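Dual-Arm Bench, Simulation Runs: The Shared Zone Fault

Tuesday was a great day for bug hunters! Rawan Hakim and I spent all of it inside the Gedden cell, our simulated twin of the real two-arm table, chasing a fault that let both arms claim the middle of the table. Run 422 tripped it, with a contact force way over the limit and no stop signal from the Trunodis safety layer. Not good, but so much nicer to find in simulation than on hardware.

The trigger is a late release message. One arm reports clear, the second gets its permission, and the first hasn't left yet (nearly 30 milliseconds of overlap, and that's plenty). Gebhard Plattner spotted it in the logs and I think I cheered out loud.

All renders are from the same cell. Enjoy!

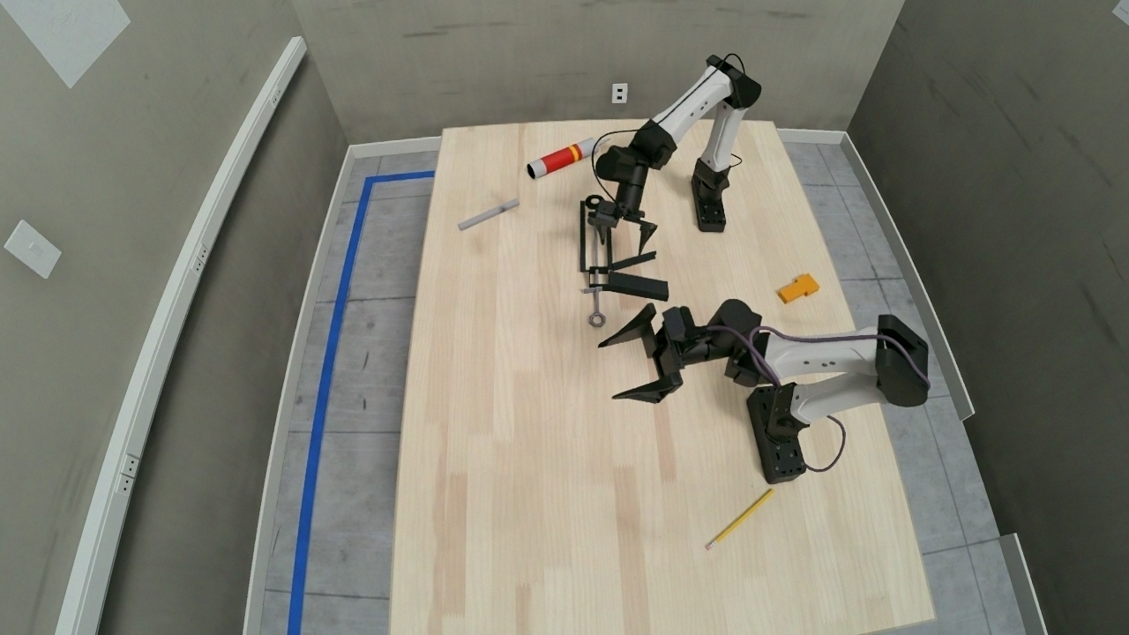

Both arms over the pine table, grippers open. The red and white can is on its side at the back.

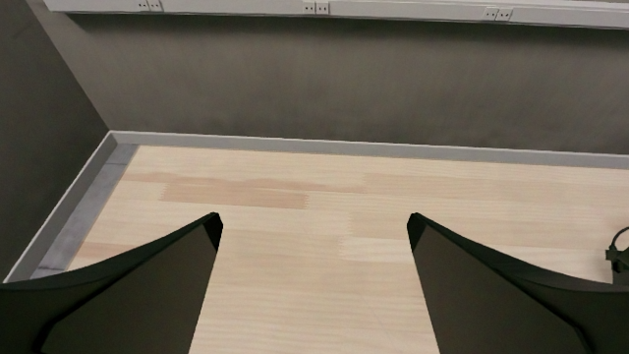 Looking down past the fingertips at bare boards.

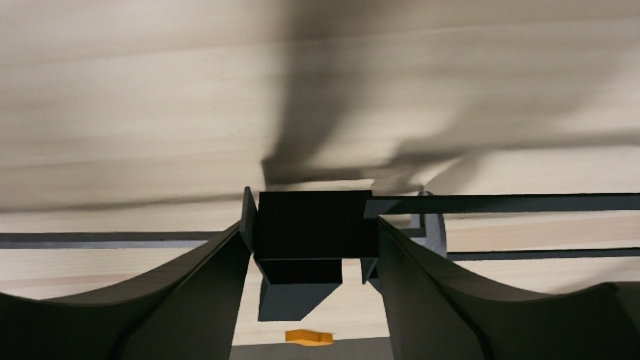 Close in on the black block, with the little orange piece down between the fingers.

What's next

Hiba Haddadin is rewriting the release handshake, and then we get to rerun all 2000 starts. I can't wait! Logs are in the Srour folder, and questions go to Nisreen Moussa.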